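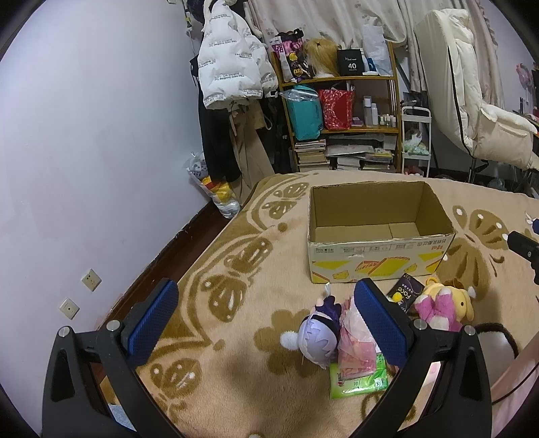 Floor pile and the cracker box, butterfly carpet, start of round two.

Wednesday, August 7, 2019

OK, packing day again. Same carpet as last time, the beige one with the brown butterflies, and I still like it a lot for this even though it sheds on everything. The pile is deep enough that light stuff sinks in a little, so you find out pretty fast which items are annoying to pick up. Tissues: annoying! The green packet sat down flat in the pile and I had to get right under it.

Box for today is the cardboard one with the yellow crackers and the red Chinese characters on the front. I cut the flaps off it back in April and it has held up way better than the Skistgate carton, which went soft at the corners after 18 loads and is now holding printer paper. There's a little step inside along the bottom. I keep forgetting about it and then wondering why things sit crooked. Note for Despina: put flat things on the low side of the step first, then the plush on top. I did it the other way in round one and the black "Face" box ended up standing on its end with the doll wedged against it.

Order I settled on after some messing around:
tissues
Face box
pink bag
yellow-headed toy
doll with the purple hair, last

The doll goes last because of the head. It's big and round and it wants to roll, and if anything goes in after it you're just pushing on hair. Despina thinks the doll should go in first, head in the corner, and then everything else packs around the body. She may be right, I want to try it her way tomorrow before I write anything on the whiteboard. The pink bag is see-through and slippery and I don't have a good rule for it yet. Grabbing it by the middle is fine, grabbing it by the top edge is a gamble (dropped it twice that way, both times on the rug, no harm done).

Timing: round one took me 101 seconds, round two 52. That's mostly me knowing where things were, so don't read much into it. I'd like a round where somebody else dumps out the pile and I don't get to look first.

Other stuff while I think of it. The Berisha shelf is full, so the finished box is going on the windowsill for now. Label it please, last week someone unpacked a done one. Also the sheet has this load down as 1779 and it should be 1799, I fixed it in pencil but the file still needs changing.

Vacuum the carpet before the next batch!! Fuzz on the toys, fuzz on my socks, fuzz in my coffee.

To do: tape for the bottom seam, try doll first, ask Despina where the bigger Rivance box went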